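Appel à participants : fête du Nouvel An sri-lankais de Fimville

L'association Wanigasekara prépare sa fête du Nouvel An cinghalais et tamoul, reportée cette année au mois de juillet pour profiter du parc Flusside. Nous cherchons des groupes de danse, des percussionnistes, des cuisiniers amateurs et des personnes prêtes à tenir un atelier pour enfants.

La scène accueillera 12 passages au maximum. Chaque groupe dispose de 35 minutes, installation comprise. La sonorisation est fournie, les costumes et les instruments restent à la charge des participants. Les écoles de musique peuvent présenter des élèves à partir de huit ans, avec l'accord écrit des parents.
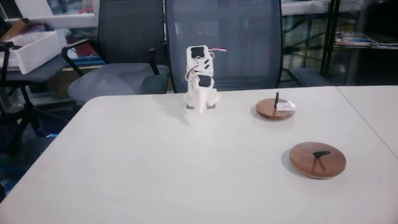

Pour la cuisine, nous disposons de 40 emplacements sous abri, avec une table et une prise par emplacement. Les plats doivent être préparés le jour même et la liste des allergènes affichée. La participation est gratuite pour les familles, 53 euros pour les commerçants. L'an dernier, la fête a reçu 900 visiteurs.

Les ateliers (feuilles de bétel, lampes à huile, jeux traditionnels, bricolage) se tiennent l'après-midi dans la salle Pladaslow. Merci de préciser l'âge des enfants et le matériel nécessaire.

Candidatures à adresser à Dilani Gunawardena pour la scène et à Rizal Ong pour la cuisine et les ateliers, par courrier ou à l'accueil de la salle. Indiquez vos nom, téléphone, nombre de participants et une courte présentation de votre projet. Une réponse sera donnée à tous les candidats avant la fin du mois de mai.

Publié le 21 avr. 2022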